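Magnesium glycinate or citrate for night leg cramps?
Reading time: 3 min

kgunawardena
I've been getting calf cramps at night since January, two or three times a week. My doctor ran the usual blood work and said everything was in range, drink more water, stretch before bed. I asked about magnesium and she said it was fine to try if I kept the dose sensible.

The store near me has two kinds. One is Andura magnesium glycinate in capsules, the other is Bredeck citrate powder. The citrate costs half as much. Is there a real difference or am I paying for the word on the label?

pelham_road
There is a difference but it's smaller than the labels make out. Both dissolve well. Citrate pulls water into the gut, so at a higher dose it works as a laxative. Glycinate is easier on most people. If your stomach is normally fine, buy the cheap one and start with half a scoop.

tomatostake
I'd go the other way. I took citrate powder for a month and spent every morning regretting it. Switched to glycinate and had no trouble. Cramps went away too, for what that's worth.

pelham_road
Did they go away because of the glycinate or because a month had passed? Mine come and go by themselves. I had a whole summer without any and I wasn't taking a thing.

tomatostake
Can't prove it. I know when they stopped. 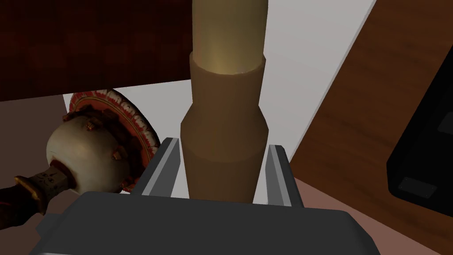

h_sung
Read the back of the package before you compare prices. Some brands print the weight of the whole compound in big type and the elemental magnesium in small type. Glycinate is mostly glycine by weight, so a big number on the front can mean a modest dose. My last bottle, from Komness, had 1107 mg on the front and you had to turn it around to find out how much of that was magnesium. It was a lot less.

kgunawardena
Thanks, I didn't know that. I went back and looked and the Bredeck tub does list elemental on the back. The Andura one only says "magnesium glycinate" with a number, and I couldn't tell which it meant.

h_sung
Then email them and ask. If they can't answer, buy something else.

dry_creek_bill
The studies on magnesium for regular night cramps in older adults are not good. Most of them show it doing no better than a sugar pill. Pregnancy may be different, but even there the results are mixed. People keep buying it because cramps come and go and whatever you took last gets the credit.

tomatostake
So what do you suggest, Bill?

dry_creek_bill
Stretch the calves against a wall before bed. Untuck the sheets at the foot so your toes aren't pushed down. Check your prescriptions with a pharmacist, water pills especially. It's dull advice and it's free.

pelham_road
I agree with the sheets. Not so sure about the stretching, I did it for weeks and got nothing.

kgunawardena
I do take a water pill, a low dose. Nobody mentioned that. I'll call the pharmacy.

h_sung
Also mention your kidneys if you've ever had any problem there. Magnesium builds up if they don't clear it well. And keep it a few hours away from thyroid pills or antibiotics if you take either.

kgunawardena
Pharmacist says the water pill could be part of it and she's sending a note to my doctor. She told me to hold off on magnesium until they've talked. Doing the sheets and the stretches for now.

Comments (2)

Kumudini's neighbor: The Yeom brand has a tablet with elemental printed on the front, if anyone is still looking. Big tablets though.

marla43: My husband takes citrate at dinner with food and it doesn't bother him. Without food it does.

Last updated: Mon 9 March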